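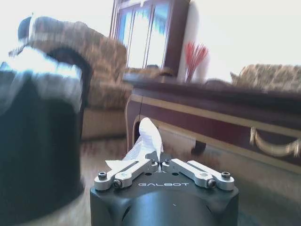
Nutsugah open-top bin, dark finish, with a liner folded over the rim

Nutsugah Open-Top Living Room Bin
Sold by Plarnitz Home, Endham

The Nutsugah is a round, open-top bin for living rooms, dens and home offices. It takes tissues, wrappers, envelopes, pencil shavings and the other dry rubbish that collects around a sofa during the week. The wall is smooth and dark, and the base curves in at the bottom so there is no sharp lower edge to catch on a rug or a trouser leg.

There is no lid and no pedal. Customers who want a lidded bin for food scraps should look at the Irel kitchen range. The Nutsugah is not meant for wet waste, ashes or cigarette ends.

Fitting a liner

Any standard small bin bag will fit. Open the bag fully, drop it in and fold the top over the rim so that it hangs down the outside of the wall. An uneven fold makes no difference to how it holds, but leave a hand's width outside or the bag will slip in when something heavier is dropped. Press the air out from the inside before use. Translucent bags let the colour of the bin show through at the fold. If you prefer a cleaner look, choose a dark bag and tuck the loose edge under itself.

Change the bag when it is two-thirds full. Lift from the folded edge, not from the middle, and tie before carrying.

Where to put it

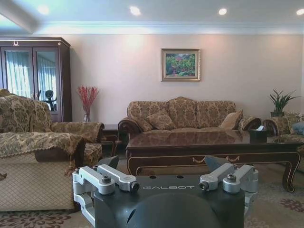

Three-seat sofa in patterned upholstery with a glass-topped coffee table

Most of our customers put the bin at one end of the sofa, within arm's reach of whoever sits there. In a formal room with carved furniture and figured fabric, a plain dark bin is easier to place than a decorated one. Keep it clear of table legs, especially curved ones, which stick out further than the tabletop suggests and are easily knocked when the bin is pulled out for emptying.

Glass tabletops show every crumb and used tissue, so a bin nearby gets more use than one across the room. If the coffee table has drawers, check that they still open with the bin in position.

Do not stand the bin against a heater or directly beside a fireplace. On hard floors it can be used with the Irel felt ring (sold separately), which stops it sliding. The ring isn't needed on carpet.

Rubbish on carpet
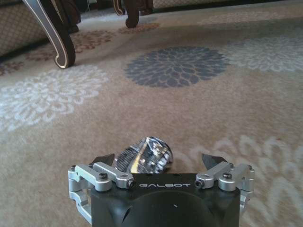
Crumpled silver wrapper on a beige patterned carpet

Shiny wrappers are worth picking up by hand before you vacuum. Thin foil and glossy plastic can wrap around the brush roller, and small pieces may lodge in the hose. A beige patterned carpet hides tissue lint and pale crumbs fairly well, so go over the area beside the sofa slowly - twice if there are children in the house.

Check your local rules before putting foil in recycling. Many councils do not accept wrappers that are a mix of plastic and metal, and those go in the general rubbish.

Cleaning the bin

Wipe the outside with a damp cloth and a little dish soap, then dry it. Do the inside whenever a liner leaks. Avoid scouring pads and solvent cleaners, which will dull the surface. Fingerprints show more on the dark finish than on the grey.

Ordering

Item number: 2664 is the old catalogue number and is no longer in use. Please order by name and finish.
Finishes: dark, grey
Pack size: single, or carton of 2
Liners: not included
Felt ring: sold separately

The dark finish was out of stock from March and is now available again. We have 88 cartons at the Endham warehouse, and single bins can be collected from the front counter without booking. Cartons need a day's notice.

Offices, motels and property managers ordering in quantity should contact Lindiwe Rampersad in trade sales for a written quote. Trade prices apply to cartons only. Delivery outside Endham is charged by weight.

Unused bins can be returned in their original packaging with proof of purchase. We can't accept returns on bins that have had liners or rubbish in them, unless there is a fault in the wall or base.

Page updated 8 July 2024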